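Dendow twin-arm bench kit: worth the money?

Forum: Small Automation > Kits and Reviews

mossbank
Started 2021-10-10

I run a two-room workshop in Dillholm and I'm looking at the Dendow twin-arm kit for light sorting and folding work. The price on their site is 1031 for the pair of arms, rail and leads. The table isn't included. Has anyone had one running for longer than a weekend? The reviews I can find were all written the day the box arrived.

Mainly I want to know whether the arms stay in line with each other once they've been taught a job, and whether the grippers are any use on flat things.

tinplate_51

Had one since July. The arms are fine. The manual is poor. It was clearly written for the earlier version with the single arm, and the bit about pairing the two controllers is half a page at the back. Allow an evening for that alone.

Flat things are the weak point. Boxes and blocks it picks up all day. Thin card it pushes along the table until one finger gets under an edge, and you can't rely on that.

Jang_user

I disagree about flat things. We have the Jang fingers on ours instead of the ones Dendow supply and they do card and thin foam well enough. They cost extra, which I think is a fair complaint. A kit at that price should come with fingers that work.

mossbank

Do the Jang ones go straight on or do you have to drill?

Jang_user

Straight on, two screws each. You will need to teach the closing width again afterwards.

hobbin

I sent mine back. The left shoulder joint had play in it from the first day and after 100 cycles of the same pick the gripper was landing in a different place. Support said to tighten the base plate. I had tightened the base plate. To be fair they refunded me without a fuss, but I paid the carriage.

tinplate_51

@hobbin did you have it on the rail or straight on the bench? Mine wandered on the bench and stopped when I bolted the rail to a proper frame.

hobbin

On the rail, rail clamped to the bench. I don't think a buyer should have to build a frame to find out if the arms are any good.

tinplate_51

Clamped isn't bolted. But I take the point, and the advert does show it sitting on a kitchen table.

crake

You could also look at the Plaltdale hire service before buying. They let you have a pair of arms by the week with the frame already made up. I had one for a fortnight. Dearer in the long run, but I learned that I didn't need two arms for my job and bought a single one from somebody else.

mossbank

Hadn't heard of them, thank you. Do they set it up for you?

crake

They bolt it together and check both arms move. Teaching it is up to you. There is a phone line, weekdays only.

ferrule

Ours is a twin-arm set on a bolted frame. We put patterned cloth round three sides. Cable routing is the thing I would look at before buying any of these. Leave plenty of slack over the shoulder and use ties, and don't pull them tight. We had a lead come out of its socket in the first week by having it too short.

On the flat things argument, I'm nearer to tinplate_51. Two arms coming at the piece from either side is better than one. I still wouldn't promise a customer anything on it.

Pictures of the work, with a case, a couple of small blocks and the light blue piece:

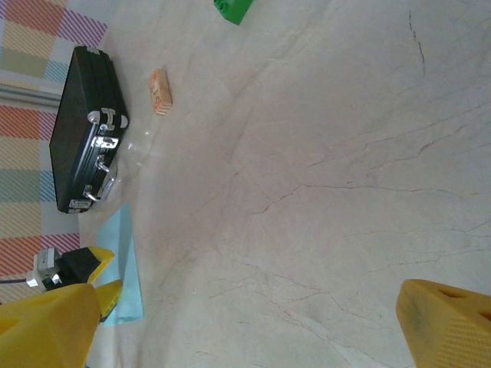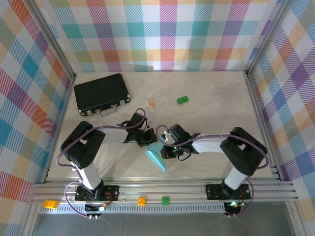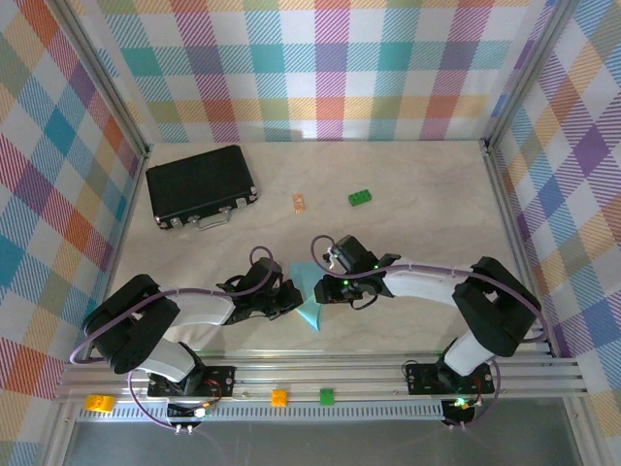 Same bench in all three. The first is from the wrist camera, the other two show both arms.

mossbank

Very useful, thanks. How much room do you leave between the two base plates?

ferrule

Enough for the grippers to meet over the middle with the elbows still bent. If they have to stretch for it you lose accuracy. Set that before you bolt anything down, it's a pain to shift later.

hobbin

Neater than mine was. I'd still want to see the same pick done a hundred times over before I handed Dendow any more money.

mossbank

I've emailed Plaltdale for a price on two weeks. Will post what they say.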